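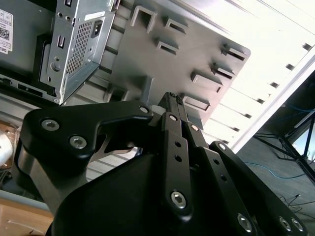
# Re: Gripper stops in the middle of the PC case task

Hello all,

thank you for the quick answers. I reply inline and then I write what we have found since the morning.

> Prirside list, earlier message:
>
> Does the arm stop with a force error, or does it only freeze? We had the same on our Plurow cell in September and it was the cable at the wrist. Please send also the cycle number if you have it.

It freezes. There is no force error in the log, and this is what worries me. The last good cycle is 1857. In the next one the fingers go into the open case, the controller reports "closed", and after this the arm does not accept any command for 110 seconds. Then it opens by itself, without a warning. One colleague had a hand near the case at this moment. The hand was not touched, but I count it as a safety matter and I have filed it like this.

The wrist cable we have changed already, with no effect. I also suspected the approach path, so we repeated it slowly with different targets inside the computer. Near the hard drive in the blue carrier there is very little space, and a finger which opens there without a command could push on the drive or on the board next to it.

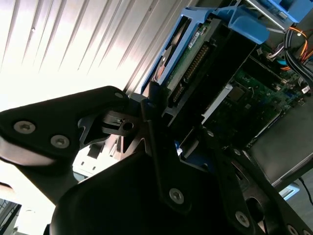

For this reason the speed is now limited and the emergency stop must be in the hand of the operator, not on the table. I ask the other sites to do the same until we know more - also if you never saw the fault.

My present idea is a timeout in the Rovorbridge driver. Error 705 appears 2 times in its own log, but it is not passed on to the main controller. Can somebody with the Karamanlidis firmware check if 705 is there too? I could not find it in the manual.

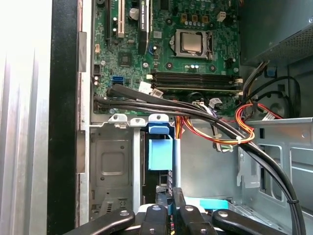 *Gripper inside the open tower, motherboard and power wires above the fingers.*

I can send the full logs to anyone who wants to look at them. Please write to the list and not only to me.

Best regards from the test cell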